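Hard water and the washing of whites

2019-08-20
14 comments

The house in Lornness has the hardest water I have lived with. The supplier's sheet puts it at the top of their scale and the kettle agrees. I moved in during February and by early summer every white shirt I own had gone the colour of weak tea at the collar and a flat grey everywhere else. I have spent more evenings on this than it deserves, so I am writing down what I found.

The chemistry is old and not difficult. Hard water carries dissolved calcium and magnesium. Soap, in the proper sense of the word, reacts with both and drops out as a sticky solid that does not dissolve again in a normal rinse. That is the scum on the bath. In a drum full of cotton it settles between the fibres, holds on to whatever dirt is already loose in the water, and dries there. Modern detergents are much less prone to it than soap, but they still lose some of their strength to the minerals before they get anywhere near the dirt. The makers know this, hence the dosing table on the back of the box with separate columns for soft, medium and hard. I had been using the soft column for six years, out of habit from the flat in Arkstead.

So the first change was the dose. I went up to the hard water figure, weighed on kitchen scales instead of guessed with the scoop, and ran the same four shirts through three washes. There was a clear improvement at the cuffs, less at the collar, and almost none in the general greyness.

The second change was temperature. I had been washing everything at 30. At 60 the greyness began to shift, though slowly, and one shirt with a fused collar came out bubbled and has gone to the rag bag. Check the label before copying this.

The third was load. The drum is rated for seven kilos, and I had been treating that as a target. Tuncay Gezer, who used to repair machines for a living and still answers my emails, told me to fill it to two thirds for whites and stop there. The rinse is the weak part of most cycles, he said, and a packed drum rinses badly whatever you put in the drawer. I also added a second rinse. My machine is an old Fumov and the extra rinse adds 14 minutes.

A word on softening. Washing soda is cheap and does work. It throws the calcium out as chalk, which is fine so long as the chalk leaves with the water. Too much soda and too little rinsing and you have swapped one deposit for another. Sulastri Nair wrote to say she uses citric acid in the final rinse instead, and that her towels are softer for it. I tried it with one level spoonful in the softener compartment and agree about the towels. Do not put it in with the main wash, where it will simply fight the alkali in the powder. And keep any acid well away from chlorine bleach -- this is a safety matter and has nothing to do with whiteness.

Then there are the things sold for the purpose, which fall into two groups. Oxygen bleaches release peroxide in the wash and break down coloured stains. They want warm water and time, and a soak before the wash does more than the same amount thrown in the drum. Blueing does nothing to the dirt at all. It leaves a trace of blue on the cloth, which offsets the yellow, and the eye reads the result as white. My grandmother used it every week and her sheets were famous in the street. It is an optical correction -- a good one, if you dilute it properly first and never pour it straight on the cloth.
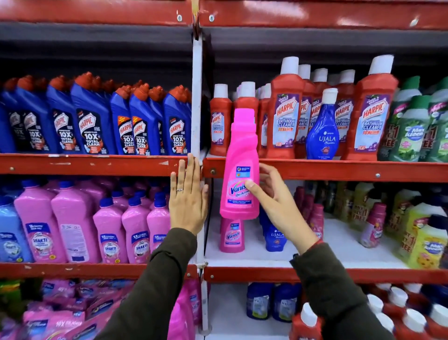 Vanish Oxi Action, with Ujala on the shelf underneath.

My present routine for whites, then. Overnight soak in warm water with oxygen bleach. Main wash at 60, hard water dose, drum two thirds full. Extra rinse, citric acid in the softener compartment. Dry outside if there is any sun.

After five rounds of this the oldest shirt, a Riviere bought for a wedding, is close to its original colour when held against the unworn spare. The collar still has a faint line. I suspect that is skin oil which has been through a hot iron too many times, and I have not found anything that moves it.

Sherif Kabbaj asks whether a plumbed-in softener would save all this. Probably. I had a quote of 600 for the unit without fitting, and there is no room under the sink without moving the waste pipe. I will look at it again when the kitchen is done.

Shared 33 times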